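**Aug 29, 2020 / Olmedo parcel, site notes and pricing model**

Back from the parcel at last and I want to get this down before I lose it.
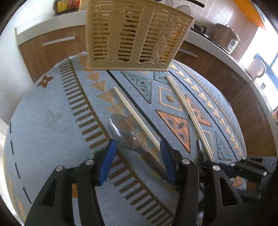

Short version: I like this land a lot more than I did on paper! The listing sheet makes it sound like a leftover strip behind the Greton subdivision, and the plat map doesn't help, with that dogleg on the east side. Stand at the top corner, though, and the whole thing opens up toward the valley. Chin-lung Hung walked the line with me and we found all but one of the corner pins (the northwest one is either buried or gone, so a surveyor will have to reset it).

Things I want to remember:

- Frontage is 40 feet at the road, then it widens fast. Fine for a driveway, tight if the county asks for a turnaround near the gate.
- The slope is gentle until the last third. I'd put the house pad just above the break, where there's already a flat shelf with old fence posts on it.
- Power is at the pole across the road. Water is the open question. The Clodedberg lots next door are on a shared well and the agreement may or may not let another house in. Kwan-ho is reading it.
- There's a drainage easement along the south line that the listing doesn't mention at all. It takes a bite out of the usable area but leaves the shelf alone.

**Pricing model**

Ran the comps again tonight with the easement taken out of the usable area, and the fit got so much better. Last time, in March, I was using gross lot size for everything and the sloped lots came out way too high. Now I have 27 land sales in the set, all vacant, all sold without a builder attached. I threw out 9 others where the price clearly had a well or a slab baked into it.

What surprised me is how much the view matters compared with road frontage. I had it the other way around in my head for years. Kwan-ho Chang thinks I'm reading too much into a handful of hilltop sales, and he may be right, so next step is to rerun without the three priciest and see if the view term holds up. If it does I'll be very happy.

Also swapped the Hasex soil layer in for the old county one. Much finer detail, and it shows the clay band we hit with the hand auger near the gate, pretty much where we hit it! The band stops short of the shelf. Good news for a septic field, though we still need a real perc test before anyone says so out loud.

Perc test plus the pin reset should come to roughly $3000. Worth it in my book before we talk numbers with the seller.

**To do**

- Call the surveyor about the northwest pin, ask if they can stake the easement on the same trip
- Get the well agreement back from Kwan-ho with his notes
- Rerun comps without the top three
- Ask the county about the turnaround rule for a single house
- Chin-lung has the auger and the long tape; I have his boots

Want to go back up early one morning and see where the sun lands on the shelf. The ridge to the east might block more of it in winter than I'm giving it credit for.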